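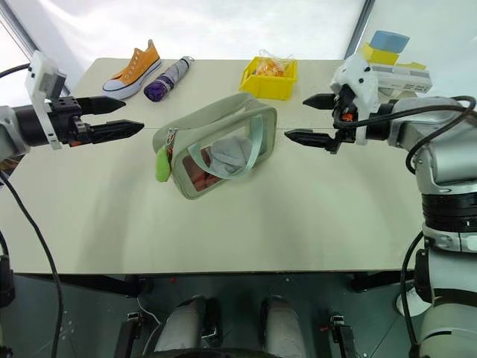 Questions about the Draven pouch results

What was tested?
Whether a two-armed robot could learn to get soft things in and out of a zippered pouch from 60 recorded demonstrations, using the Draven training method. The earlier Puten method, which we ran as the comparison, is normally given 2,000.

So does Draven need far less data?
That is the claim, and we would be careful with it. Draven starts from a model already trained on a great deal of other handling work. Count that and the saving looks a lot smaller.

How often did it work?
It finished 14 runs out of 15. We don't think much of that number. Fifteen runs is a small set, all done at one table in the Tunstall lab, and the person who reset the pouch between runs knew which method was up next.

Why a pouch and cloth?
Cloth bunches, the pouch shifts when pulled, and clear plastic is awkward for cameras. One gripper can work at the opening while the other stays close to the side of the pouch.

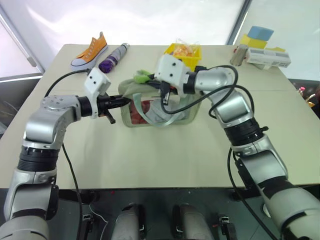
Hard blocks would have given better scores and told us less. We also left other household things along the back of the table, a trainer and a bag of snacks in a yellow container among them, so the model had something to ignore. Whether it was really ignoring them is another matter - we never moved them far enough to find out.

Did you try a different pouch?
No. Anyone telling you this works on bags in general is guessing.

What about daylight?
The table is by the windows and we didn't control the light. Some people call that a strength. We'd want to see runs sorted by time of day first.

Can I use it in a packing line?
Not on this evidence. Skostis have asked for a repeat with their own pouches and their own staff doing the scoring, and we would wait for that before buying anything.

Will you publish the failed run?
Yes, uncut, along with the other 14.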